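How to wash a wool jumper by hand without ruining it

I shrank my favourite jumper in January. It was a grey one I'd had since 2014, and it came out of the machine the right size for a toddler. So I've gone back to doing all my knits by hand, the way my neighbour Nayara Batista showed me years ago, and I thought I'd write it down properly this time.

You'll need a clean sink or washing-up bowl, a wool wash (any supermarket one will do) and two big towels. Check the label first. If it says dry clean only I'd leave it alone, although I've chanced it with a couple of cheap ones and got away with it.

Turn the jumper inside out and fill the bowl with cool water. Not lukewarm, cool — if your hands are comfy in there for ages it's probably a bit warm. Stir in the wool wash before the jumper goes in, then push it under and give it a few gentle squeezes. Leave it for ten minutes. No rubbing, even on the cuffs! Rubbing is how you get felt.

Tip the water away while holding the jumper against the side of the bowl, then fill up again with fresh cool water and squeeze. I do this three times, or four if I've been heavy-handed with the soap.
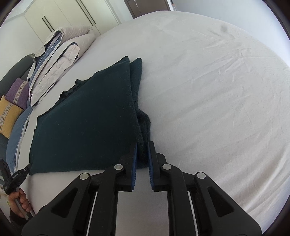
Now for drying, where I went wrong for years. Don't wring it and don't hang it up, or the sleeves will end up round your knees. Lay it on a towel, roll the whole thing up like a Swiss roll and kneel on it. Then unroll it, move it to the second towel and pat it back into shape. I measure mine across the chest before washing so I know what I'm aiming for (yes, with a tape measure, and yes, my family laugh at me).

Leave it flat, away from the radiator, and flip it over the next morning. A thin knit takes me a day. Chunky ones can take two or three, and you need to check the armpits and the hem, as they're always the last bits to dry.

If it still feels scratchy afterwards, there's probably soap left in it, so rinse it again with a small splash of white vinegar in the water. The smell goes once it's dry.

Next time I'll have a go at bobbles, and whether those little electric shavers are worth the money.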